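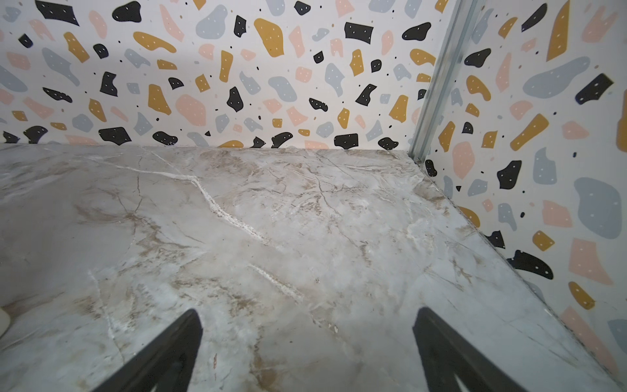

Corner done. Marble counter, terrazzo paper on both walls, silver strip where they meet.

1/ I've had questions about the wallpaper and counter since I posted the paint colors in April, so I'm putting it all in one thread. It's a small prep corner at the end of the kitchen. I did the papering and the strip myself. The counter was fitted by the shop.

2/ The paper is from Clemari. White to pale cream background with chips in black, mustard, blush pink and a pale blue-gray. Some of the bigger chips have tiny white specks in them. I ordered 3 rolls and used most of the third on matching.

3/ Matching is the part to plan for. The print looks random but it repeats, and if you're off by half an inch you'll see a black chip sliced down the side. Small chips hide a bad seam pretty well. The big black ones don't.

4/ I dry-hung every length with painter's tape before pasting anything. It took most of a Saturday. I marked the top of each one in pencil on the back, because this pattern looks fine upside down until you put it next to a piece that's right side up.

5/ I didn't wrap the paper around the corner. The old plaster there leans, and a wrapped piece would have pulled away in a few months. I cut both sides to the corner and put a narrow metal strip over the join.

6/ The strip is from Nistura. They sell it in silver, brass and black. I bought brass first, held it up next to the mustard chips and took it back. Cut it with a fine hacksaw and file the end. I used clear adhesive and taped it overnight.

7/ Now the counter. It's from Prakell. Light gray with white clouding and tan and brown veins. I picked it from a sample the size of a paperback, and the sample had almost no brown in it. The real one has a lot more going on, especially on the left half.

8/ If you can, go look at the full piece before they cut it. I did, the second time they asked, and had them shift the cut so the bright white vein near the back stayed in. It has flecks of brown along it. It was going to be lost to the offcut.

9/ Cost, since that's the main question. Paper and paste came to $436. The counter, fitted, was $807. The strip was cheap enough that I didn't keep the receipt. I had set aside $400 for the paper, so I went a little over there and made it up by not replacing the faucet.

10/ Is it too much pattern? I worried about that. My thinking was that the chips have hard edges and the veins are soft, so they wouldn't fight. The gray in the counter is close to the blue-gray in the paper and I think that helps. My sister disagrees and would have gone with plain white walls.

11/ It's a glossy finish. Toward the right wall it picks up a bit of the pattern from the paper. I like it. If you hate wiping down counters, get matte. Crumbs show on the pale parts and disappear completely in the brown parts.

12/ Joints: there's a thin dark line where the counter meets the right-hand wall. That wall isn't straight. I'm going to run a bead of pale gray sealant down it. Matoušek makes one that's close in color, and I have a tube of it sitting in the garage.

13/ Someone asked about splashes on wallpaper. There's no stove or sink right at this corner, so I'm not too concerned. I put two coats of clear matte varnish over the paper anyway. Test yours on a scrap first. The first varnish I tried turned the background yellow.

14/ Things I'd do differently: order a fourth roll, get a new blade every two or three cuts, and paper before the counter goes in. I did it after, and trimming along the back edge without scratching the top was slow. I ended up sliding a wide putty knife along as a guard.

15/ Still to do is the sealant and a shelf on the back wall, if I can bring myself to drill through the paper. I'll add to this thread when the shelf is up.

16/ Adding one from the replies: yes, the leftover paper lined two drawers. Use the same paste, thinned a little, and leave the drawers open until the next day.

19th August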